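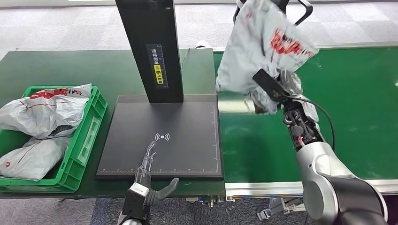
Über uns

Lesezeit: 2 Minuten

Tulola ist ein kleiner Betrieb für Paketannahme und Versand. Wir übernehmen Sendungen von Händlern, die kein eigenes Lager haben oder keines mehr haben möchten. Angefangen haben wir mit 4 Personen und einem gemieteten Tisch in der Halle von Cultside, heute sind wir 12. Der Tisch ist nicht mehr derselbe, aber grün ist er geblieben.

Was wir machen

Bei uns kommen vor allem Versandtaschen an, also leichte Ware: Kleidung, Stoffe, kleines Zubehör. Sie werden in grünen Kunststoffkisten an den Tisch gebracht und einzeln auf die Scanplatte gelegt. Das Etikett mit der Adresse muss dabei nach oben zeigen. So steht es auch auf Chinesisch auf der schwarzen Säule der Station, und neue Kollegen lernen diesen Satz am ersten Tag, auch wenn sie sonst kein Chinesisch können.

Zerknitterte Taschen streichen wir vor dem Scannen mit der Hand glatt. Das kostet ein wenig Zeit, aber ein Etikett mit Falte wird oft falsch gelesen, und dann sucht man das Paket später sehr lange. Neben dem Tisch läuft das Förderband, darauf gehen die erfassten Sendungen weiter zur Sortierung nach Touren.
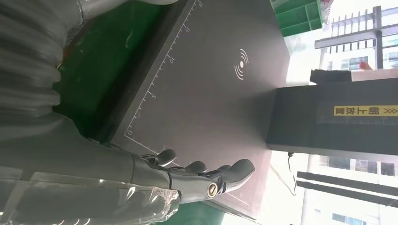

Die Scanplatte mit Skala von 0 bis 20, dahinter eine der grünen Kisten.

Die Skala am Rand der Platte benutzen wir jeden Tag. Mit ihr sehen wir schnell, ob eine Tasche noch in das kleine Format passt. Für unseren Kunden Rweyemamu, der Stoffe verschickt, ist diese Frage wichtig, denn bei ihm entscheidet das Format über das Porto.

Wie wir arbeiten

Die Annahme beginnt um 7 Uhr. Wir arbeiten in zwei Schichten mit höchstens sechs Personen. Am Ende jeder Schicht müssen die Kisten leer sein — was nicht erfasst werden konnte, kommt in ein eigenes Regal und wird am nächsten Morgen zuerst bearbeitet. Die Listen dazu führen wir mit dem Programm Anent.

Besuch ist nach Anmeldung möglich. Im Juli haben wir nur eine Schicht, bitte fragen Sie vorher nach.

Kommentare (3)

Nehmen Sie auch Retouren an, oder nur Versand?

Wir sind seit dem Frühjahr Kunde, bisher ist alles angekommen. Nur das Telefon ist mittags schwer zu erreichen.

Gibt es die grünen Kisten auch zu kaufen? Suche solche für die Werkstatt.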